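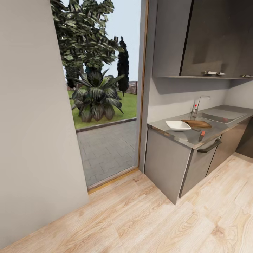

Kitchen chore evaluators wanted, part-time, from October

Surent is a small company that tests whether machines can do ordinary work at home. Our present project, Preker, is about the kitchen. We are looking for 2 people who know kitchen work well and can judge, with patience, how a robot does it.

We have a list of 194 chores. Some are short, such as moving a bowl from the counter to the sink. Others have many steps, for example to clear a cutting board, wash it and put it away in the cabinet. Every chore is tried first in a simulated kitchen. The chores which go well there are repeated in our test kitchen at Vaden.

The results until now are mixed. Opening a cabinet by its handle is mostly fine. Picking up a knife that lies flat on a steel counter is still difficult, and we do not let the robot hand it to a person. Wiping is worse than we hoped. We do not promise our customers a robot that cooks dinner, and we would like colleagues who are comfortable to write "failed" in the report when it failed.

Your work
You watch recorded and live attempts and give each one a score by our guide. You write short comments in plain English. You also do the same chores by hand, so that we have a human time to compare. Sometimes you will help Rigoberto Zapata to rewrite a chore when the instruction is not clear.

What we ask
At least 3 years of paid work in a kitchen, cleaning, hotel or home care. Programming is not needed. You should read and write English well enough for the reports; it does not have to be perfect, mine is also not. Part of the day is standing work.

What we offer
Hourly pay according to experience, paid training during the first 2 weeks, and lunch. Shifts start at 8:30. Scoring of recorded attempts can be done from home after the training.

How to apply
Send a short letter and a list of your earlier jobs to Toivo Manninen at Surent. Please tell us one chore you think a machine will not learn soon, and why. We read applications as they come and interviews are on Mondays, in the Jääskeläinen building, second entrance from the parking lot.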